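Haltusport Family Lodgings - Room Safety Checklist
Unit 3, Indudell block. Inspection date: March 24, 2021. Inspector: Reijo Lindqvist

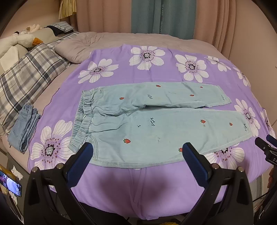 Unit 3, bed: child's trousers on the floral blanket.

Family of four in residence, youngest child under five. Tenant was present throughout. Items are marked OK, ACTION or N/A.

1. ENTRANCE AND HALL
1.1 Door closes and latches by itself - OK
1.2 Door chain can be released from inside without a key - OK
1.3 Hall clear of pushchairs, bikes and boxes - ACTION
Comment: pushchair folded behind the door. It stops the door opening fully. Tenant will use the store under the stairs, key issued.

2. BEDROOMS
2.1 Window restrictors fitted and holding - ACTION
Comment: front bedroom good. Rear bedroom restrictor has one screw missing and moves when pushed. Window to stay locked until repaired.
2.2 Blind cords tied back or cordless - OK
2.3 Beds clear of heaters - OK
Comment: gap at the front bedroom measured at 30 cm. The tenant asked about moving the bed to the other wall. Not possible, it would block the wardrobe.
2.4 Tall furniture fixed to wall - ACTION
Comment: chest of drawers has the bracket but no strap. Same fault as last July. Please order the Dasa straps, the thin ones supplied before do not reach.
2.5 Sockets undamaged, no extension leads under bedding or rugs - OK

3. KITCHEN
3.1 Fire blanket on wall, tag in date - OK
3.2 Cooker stable, knobs all present - OK
Comment: rear left knob is stiff but works.
3.3 Cleaning products stored high or locked - ACTION
Comment: dishwasher tablets under the sink, catch broken. Moved to the top cupboard during the visit. New catch still needed.
3.4 Heat alarm tested - OK

4. BATHROOM
4.1 Hot tap limited - OK
4.2 Floor sound, no lifted edges - OK
Comment: sealant at the foot of the bath is going black. Not a safety matter, passed to cleaning.
4.3 Door lock can be opened from outside - OK
4.4 Extractor fan running - ACTION
Comment: runs, but very noisy. Farouk to look at it when he does the window.

5. ALARMS AND ESCAPE
5.1 Smoke alarm in hall tested - OK
5.2 Carbon monoxide alarm - N/A, all electric
5.3 Tenant knows the way out and the meeting point - OK
Comment: the notice by the door still shows the old car park. Correct notice to be printed for the whole block.

6. LAUNDRY AND DRYING
6.1 No clothes on or against heaters - OK
6.2 Airer stable and clear of the exit - OK
6.3 Tumble dryer filter clean (shared laundry) - ACTION
Comment: filter on the second dryer was full. Emptied on the spot. Needs a sign, and adding to the weekly round.

REPAIRS RAISED
Job 1173 - rear bedroom restrictor, urgent
Job 128 (reopened) - furniture strap
Kitchen catch and fan - job numbers to follow

Result: pass with actions. Restrictor to be checked again by me once Farouk has finished.
Signed: R. Lindqvist
Copy left with tenant: yes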